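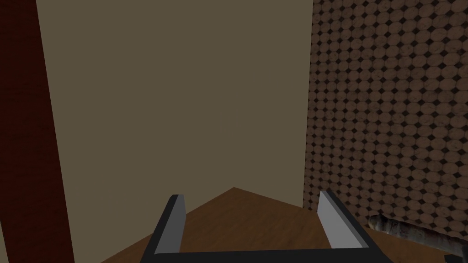
2021-12-19
Rudier workshop notebook, ink bench

Iron gall ink, batch 2. Same recipe as July, the one copied from the 1776 household book at Fornholm, except that I crushed the galls coarser. Soaked 100 g in rainwater with the lid on. The liquor came off brown and fairly clear after straining through muslin. 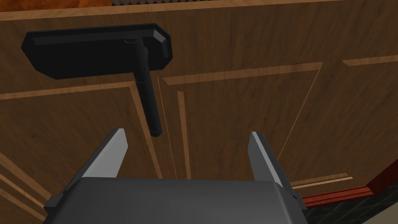 Added the iron sulfate in small amounts, stirring between each. Went dark at once. Gum arabic last, already dissolved – dry gum made lumps in July and I had to strain the whole jar again. Kept the mix at 38 C while the gum went in.

Test strokes on the Bratham rag paper with a goose quill. Pale gray going on, much darker by evening. Slight feathering on the unsized sheet, none on the sized one.
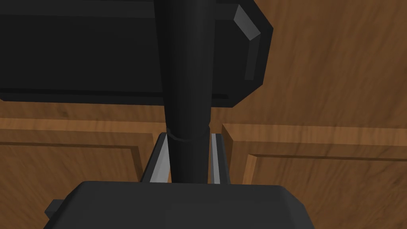
Black rod and dark block, wood behind.

Still a bit thin. It runs off the quill too fast on long downstrokes. More gum should fix that, but I want to see it aged first. 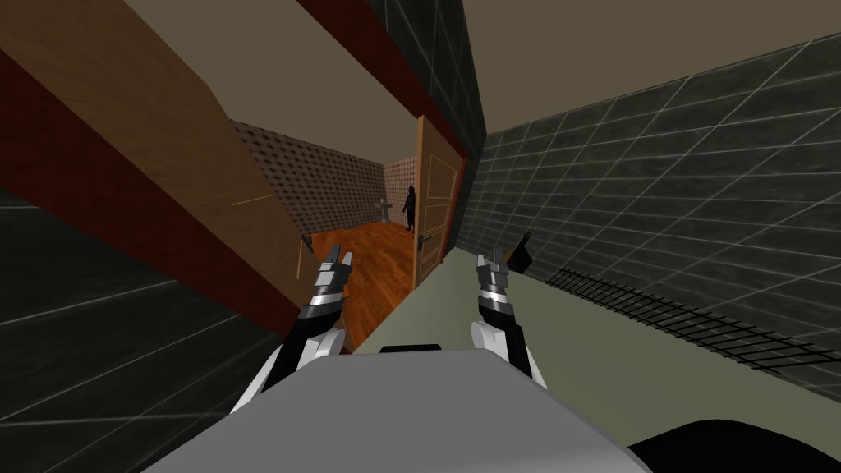 To do

Relabel the July jar.
Strips in the south window, half covered.
Order galls from Tymoshchuk, over a kilo this time.

Comments (2)

Did you put a clove in? Ours grew mold without one.

The July batch is eating through my thin paper. Check the acid on this one before it goes out.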